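Plunard Neighbors Help Board > Renting and Housing

Landlord wants to keep part of my deposit for "counter wear", can he do that? 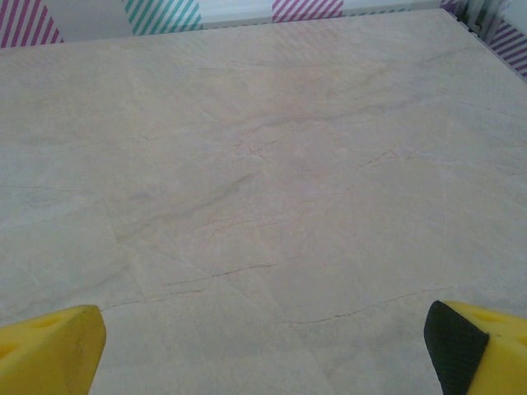

Marble-look surface, pale beige with thin veins

Asked 26th April

Hi all, long time reader and first time asking anything. I moved out of my one-bedroom on the Iltumside end of town after 3 years and I'm in a fight over my deposit. I paid $740 when I moved in. The management company (Rind, if anyone else has dealt with them) emailed me a statement saying they're keeping most of it for "counter and surface wear" plus a cleaning fee. No receipts, no breakdown, just two lines and a total.

I cleaned that place for two whole days before I left! There were a couple of dull spots by the sink and I won't pretend there weren't, but I cook every night and it was three years. I never burned anything or chipped anything. The move-in checklist I signed says "surfaces: fair" which I guess means they weren't perfect to begin with? I have my copy somewhere in a box.

The part that really got me is that they said if I dispute it they may "reassess" and bill me for full replacement, and they put the number at $3,642. That is more than I have in savings right now. Can they do that? Do I just take the loss and move on? My new rent is due at the start of May and I was counting on that money.

3 answers

Answer 1
Ugh, Rind. They did this to my sister and she gave up, and she's still mad about it. Don't give up.

Answer 2
I went through almost the same thing two apartments ago so I'll tell you what I did, but I'm not a lawyer and the rules depend on your state, so look yours up before you send anything.

First, find that checklist. If it says "fair" and they signed it too, that's the best piece of paper you've got. Normal wear and tear generally isn't something they can take out of a deposit, and dull spots near a sink after three years sound like normal wear to me. A big burn or a crack would be a different conversation.

Then write them a letter. A real one, on paper, certified mail, and keep the receipt. Mine was maybe half a page. I put the address, the day I moved out, how much I paid, what they kept, and asked for an itemized list with receipts or estimates. I gave them a deadline and said I'd file in small claims if I didn't hear back. Keep it boring, don't call anybody names (I had to rewrite mine, ha).

Check how many days your state gives a landlord to send the itemized statement too. In a lot of places, if they miss it or leave out the details, they can lose the right to keep any of it.

About the replacement threat, ask how old the counter is. If it was already 9 years old when you moved in, I don't see how they'd charge you the price of a brand new one. The judge in my case asked about age right away. I got everything back except the cleaning fee, which I decided wasn't worth arguing over.

And don't hold back your new rent over this! Different landlord, different lease, you'll only make a second mess.

Answer 3
The tenant clinic above the Jodel credit union branch will read your letter for free before you mail it. Bring the lease. The line gets long so go early

Comment from asker
Found the checklist!! They initialed it. Writing the letter tonight, thank you so much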